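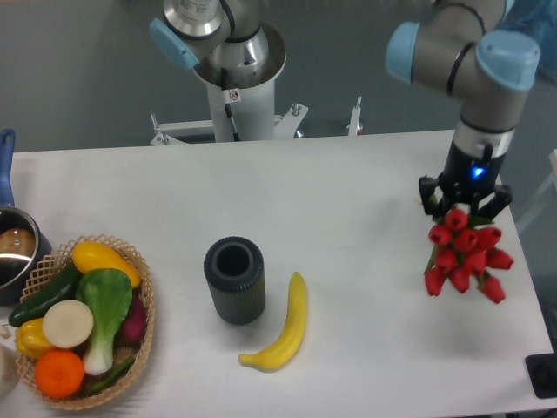
Why Your Ears Pop Under Water

Air has weight, and water has much more. When you swim down, the water above you pushes on every part of your body. This push is called pressure.

Most of your body is made of liquids and solids, which hardly squeeze at all. Air does squeeze. Behind each eardrum is a small space filled with air, called the middle ear. As a diver goes down, water presses the eardrum inward and it begins to hurt.

A narrow tube joins the middle ear to the back of the throat. Swallowing can open it. Divers also pinch the nose shut and blow very gently. Air moves up the tube, the two sides match again, and the diver may hear a pop. Divers call this equalizing. 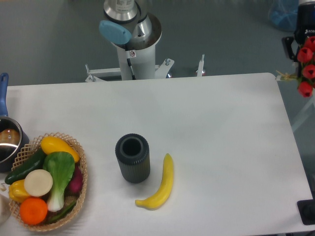

When should a diver equalize?

Early and often, starting just below the surface and before anything hurts. If an ear will not clear, the diver goes up a little and tries again - never harder.

A cold can make the tube swell and close. Helge Viklund, who teaches beginners at the Gikley pool, sends students with blocked noses home until they are well.

Words to know
Pressure: a push spread over an area.
Eardrum: the thin skin between the outer ear and the middle ear.
Equalize: to make the pressure the same on both sides.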